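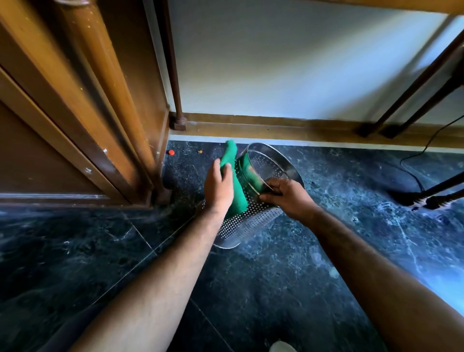

4.2 Créer une campagne dans Cirkex

Prérequis : un compte de rôle Éditeur ou Administrateur, une marque déjà déclarée (voir 3.1) et au moins une source d'audience active. Le rôle Lecteur n'affiche pas le bouton Nouvelle campagne.

1. Dans le menu de gauche, ouvrir Marques, puis sélectionner la marque concernée.

2. Cliquer sur Nouvelle campagne. Saisir un nom interne de 58 caractères au maximum. Les barres obliques et les points-virgules sont refusés à l'enregistrement.

3. Choisir l'objectif : Notoriété, Trafic ou Conversion. L'objectif n'est plus modifiable après la première diffusion.
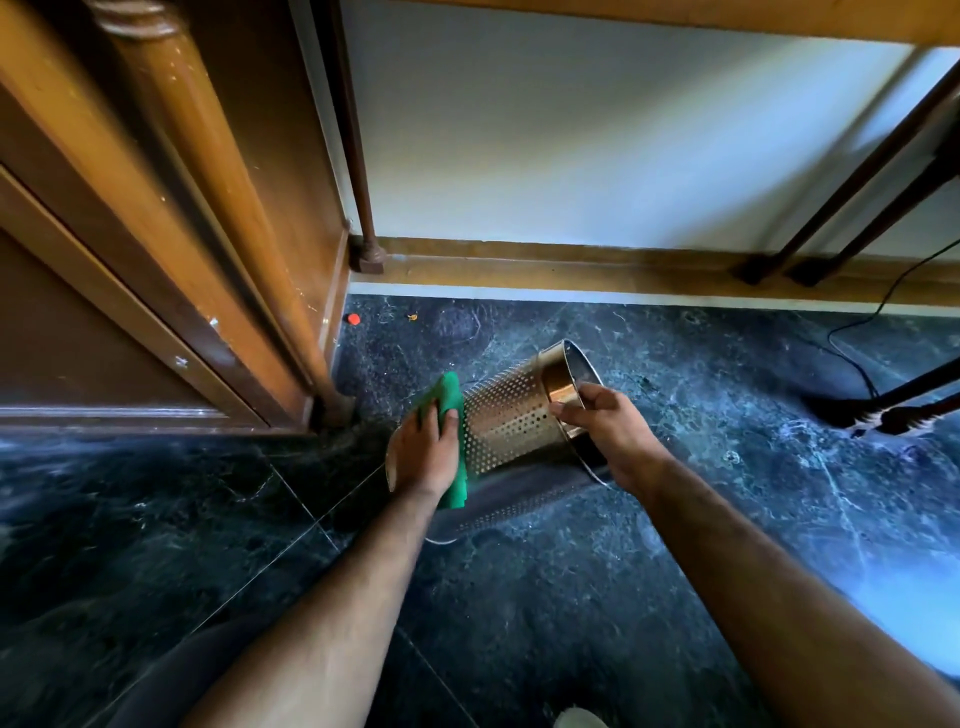

4. Dans l'onglet Audience, importer le segment depuis Prastance ou charger un fichier CSV encodé en UTF-8. Le rapprochement des identifiants prend quelque 6 minutes. L'état passe de En attente à Prêt.

Remarque : un segment dont l'état reste En attente au-delà d'une heure doit être supprimé puis importé de nouveau. Ne pas dupliquer la campagne dans l'intervalle, la copie hériterait du segment bloqué.

5. Dans l'onglet Créations, déposer les visuels. Chaque groupe d'annonces accepte jusqu'à huit créations. Renseigner l'URL de destination pour chacune, y compris lorsqu'elle est identique.

6. Définir le plafond de répétition. La valeur par défaut est de deux expositions par utilisateur et par jour.

Attention : le plafond s'applique par groupe d'annonces. Une personne présente dans plusieurs segments peut être exposée au-delà de la valeur saisie. Pour un plafond commun, cocher Partager entre les groupes avant la validation.
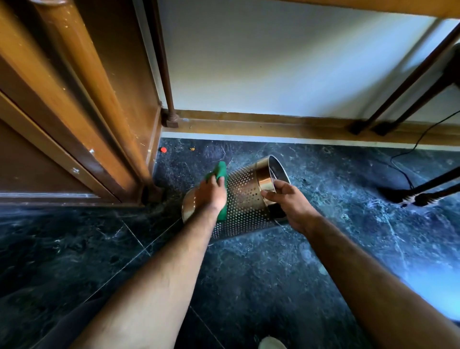

Arkomine – Guide de l'éditeur Cirkex – page 58

7. Cliquer sur Soumettre. La campagne est transmise au validateur désigné dans la fiche de la marque (dans les captures du chapitre 3, Azucena Espinoza pour la marque Rosales).

8. Après validation, contrôler la date de début et le fuseau horaire, puis activer la diffusion. Le fuseau retenu est celui du compte annonceur, et non celui du navigateur.

Remarque : toute modification du budget remet la campagne à l'état À valider. La diffusion en cours se poursuit avec l'ancien montant jusqu'à la nouvelle approbation.

Pour le paramétrage du suivi des conversions, voir 4.3.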